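Taller de floristería artificial y envoltorio. Apuntes de la unidad 4: el ramo en cono con cinta impresa

Curso de iniciación, grupo de tarde. Taller Dulano. Versión revisada el 29 de octubre.

Estos apuntes acompañan a la clase práctica y no la sustituyen. Quien ha faltado puede leerlos, pero le recomiendo venir a repetir el lazo conmigo, porque en papel se entiende la mitad. Disculpen si alguna palabra no es la que se usa en su tienda; yo aprendí el oficio en otro idioma y algunos nombres los traduzco como puedo.

4.1. Material por alumno

Dos pliegos de papel: uno exterior, de color vivo, y uno interior, más claro.
Flores artificiales variadas: una grande de cabeza abierta, dos medianas y capullos.
Una rama con hojas.
Cinta de raso, blanca o crema, 117 cm para cada ramo.
Alambre fino, tijera de papel y tijera de tela (no se mezclan, por favor).

La cinta de rollo largo la compramos a Pastor. La de Taltham es más rígida y el lazo queda de pie con facilidad, pero en la cola se marcan los dobleces.

4.2. Orden del montaje

Primero se atan los tallos con alambre, y la flor grande se pone a un lado, nunca en el centro exacto. Los capullos van al lado contrario y pueden asomar sobre el borde del papel. Después se coloca el pliego interior, y encima el exterior en diagonal, de manera que una punta suba detrás de las flores. Esta punta protege y también hace de fondo.

El papel se recoge con la mano cerrada, no con los dedos. Se aprieta en la cintura y la parte de abajo se abre como una falda. Si la falda sale muy arrugada no pasa nada; si la cintura sale floja, hay que empezar otra vez.

4.3. El texto de la cinta

Cuando la cinta lleva letras, el problema principal es que se lean. En el lazo, una parte de la frase se pierde siempre dentro del nudo. Por esto elegimos cintas con la frase repetida: aunque un lado diga solo el final, el otro lado la completa. Antes de atar, se pone la cara impresa hacia afuera y se hace media vuelta en la segunda oreja – este es el gesto que practicamos con cinta vieja.

Las colas se dejan largas. Cortar es fácil, alargar es imposible. En el mostrador, con el ramo acostado, una cola larga queda bonita, pero para entregar conviene recortarla en diagonal.

Papel naranja y cinta blanca:

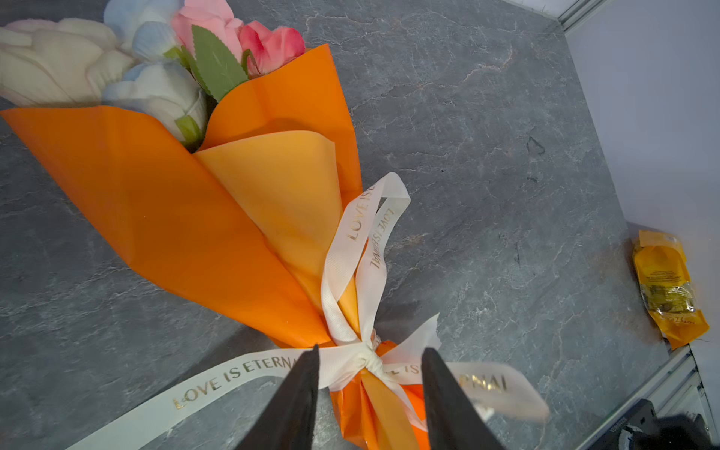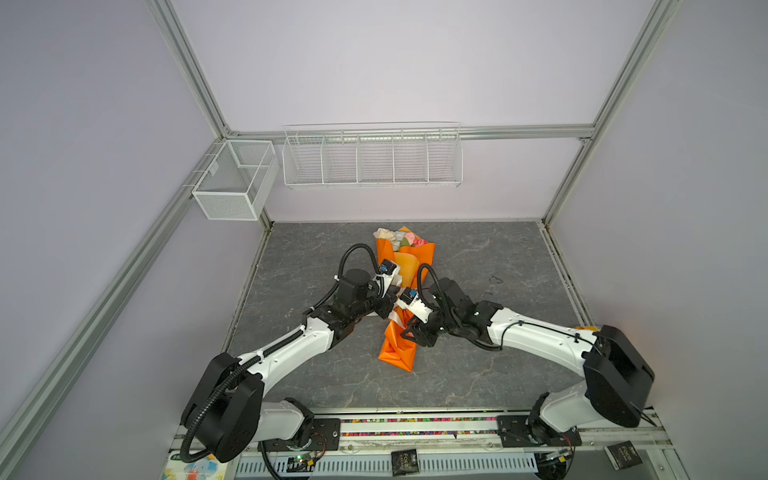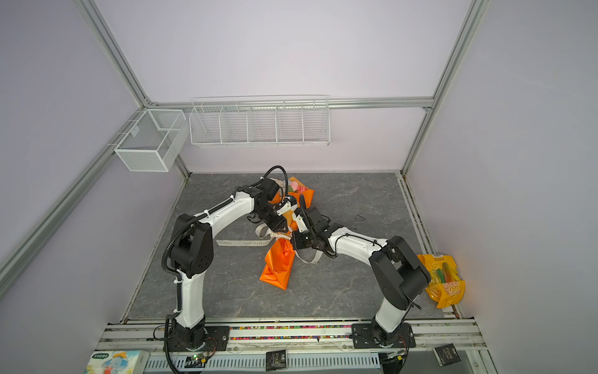
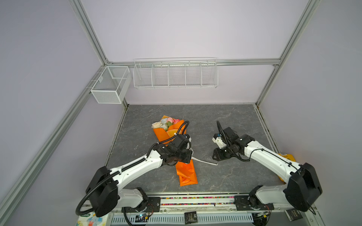

Sobre el largo de las colas, Abdelkrim Belhaj no está de acuerdo conmigo y me pidió que lo escribiera: para él, la cola no debe pasar nunca del final del papel, porque el cliente la pisa con la puerta del coche y luego vuelve a reclamar. Prefiere también un lazo más pequeño y plano cuando la cinta tiene letras, aunque se lean menos. Los dos criterios son válidos en el examen práctico, siempre que el alumno sepa decir cuál ha seguido.

4.4. Errores frecuentes

Nudo demasiado bajo: el papel se abre por arriba y las flores se caen hacia un lado.
Pliego interior cortado igual que el exterior: no se ve y es papel perdido. Debe sobresalir un poco o verse en el cruce.
Todas las cabezas a la misma altura. Se corrige doblando el tallo, sin cortarlo.
Cinta al revés. Mirar dos veces – la cara de atrás también brilla.

4.5. Tarea

Hacer en casa un ramo en cono con papel de cualquier color y traerlo sin bolsa. El tiempo máximo para el montaje en clase será de 60 minutos, contando el lazo. Quien use cinta sin letras tiene que hacer dos lazos diferentes. Los restos de papel se guardan en la caja de Tudatcombe, que los usamos en la unidad 5 para las flores sueltas.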